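3.2 What people call pink

I went into the naming task sure that pink would be the easy one. It's a short word, every kid knows it, and the older survey by Trota treats it as settled. So I gave it 18 chips out of the full set and figured I'd spend my time on the messy blue-greens. Well, I was wrong! People argued with pink more than with anything else on the list.

Part of the trouble is the stuff itself. A paint chip is flat and matte, but most of the pink we run into day to day is plastic, like the bar in Figure 4, and my speakers kept telling me that plastic pink was "its own thing." I got 19 different names for one chip (my favorite was "eraser, but new"). Kaplan lumps answers like that under "other," and I'd rather keep them, so they're all in the Brorard word list.
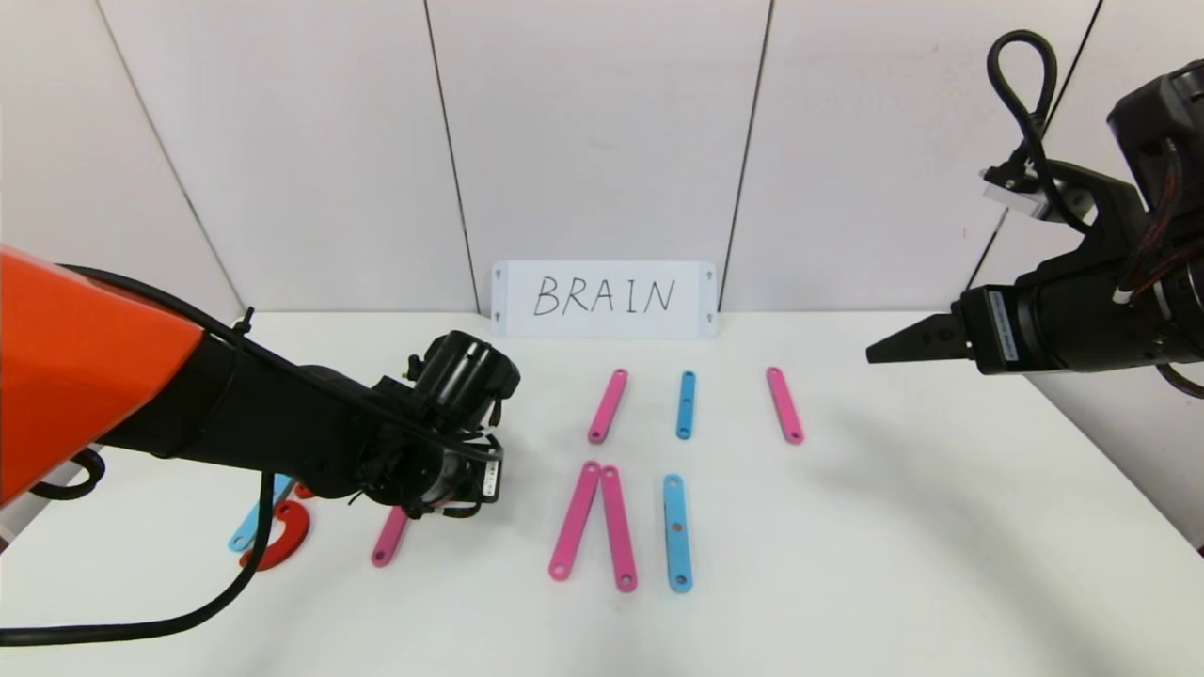
Figure 4. Pink plastic bar on a table.

3.3 Scoring the answers

I used the Lusetti score, with one change. Each chip starts at 1,000 points and loses some every time two speakers disagree, and I let "light pink" and "pale pink" count as a match. Purists may grumble. I tried it the strict way one Wednesday and the order of the chips stayed the same.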